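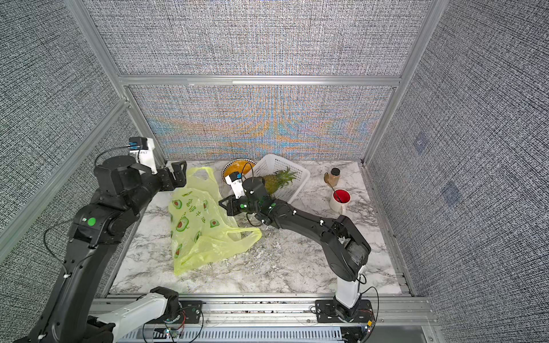 Another week, another email telling us home blood pressure monitors are "clinically validated". I run a hypertension clinic and I'd like to know what people think that phrase covers. Short thread.

Validated on whom? The leaflet for the Plimby cuff says adults, seated, rested, arm 22 to 32 cm. Half my Wednesday list wouldn't fit that cuff, never mind the sitting quietly part.

Cuff too small, reading too high. We've known this for decades. Yet the box comes with one cuff and the larger one is sold separately, if you can find it.

Felista Ndung'u went through 40 patients' own monitors against our clinic device in November. 30 were fine. The rest were out by enough to change what I'd prescribe - and every one of those patients had been told theirs was accurate.

Small numbers, I know. Before anyone shouts: I'm not claiming this is a study. I'm saying I'd like to see somebody do one who isn't selling cuffs.

Drakarberg sent me a brochure in reply. 3,000 readings, lovely graph. No mention of how many people those came from. If it's a few dozen staff measured over and over, I'm less impressed.

And the average error being near zero tells me very little. Ten too high in one patient and ten too low in the next averages out beautifully. Neither of them is treated properly.

Akash Tripathi asks if I'd rather patients stopped measuring at home. No. Home readings are often better than mine. I want them checked against something once a year, and I want the right cuff in the box.

The usual answer is that recalibration costs too much. Does it? Send me the sums, including the tablets people are taking for a number that was wrong.

Still waiting on Drakarberg for the number of patients. Will post it if it comes.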